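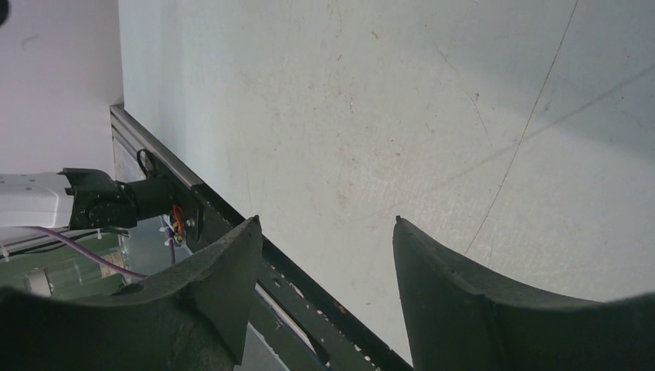 Hosting an exchange student for the first time is a joy (and a bit of a scramble!), so start with the bedroom about 10 days before they land.

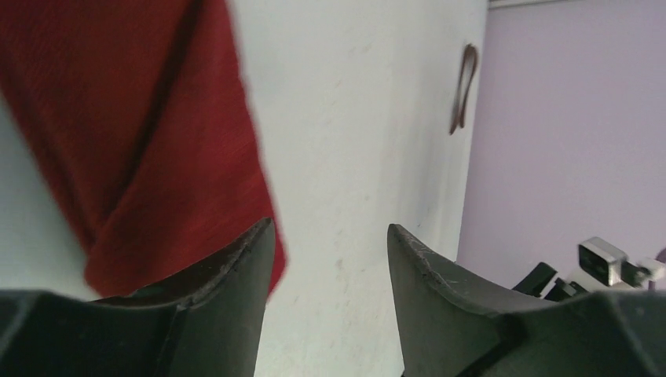

Next, write to the family. Nadja Moser, our coordinator in Parkundale, likes a short letter with your house rules, your pets and what you usually eat for breakfast.
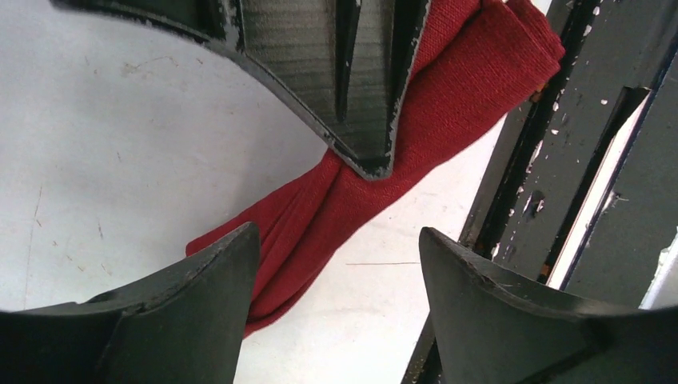 How much spending money should a student bring?
Up to $476 covers a two-week stay, with lunches included.

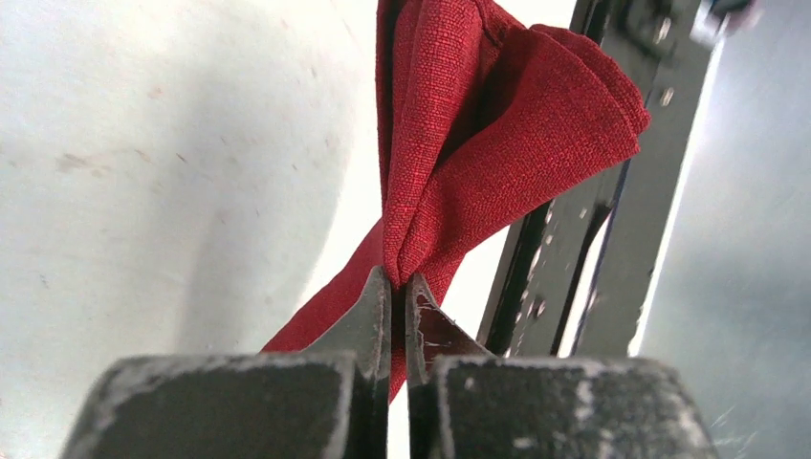 Then ride the school bus route together once before the first day of class, and put your phone number on a card they can keep in a coat pocket. Ours still had hers in January!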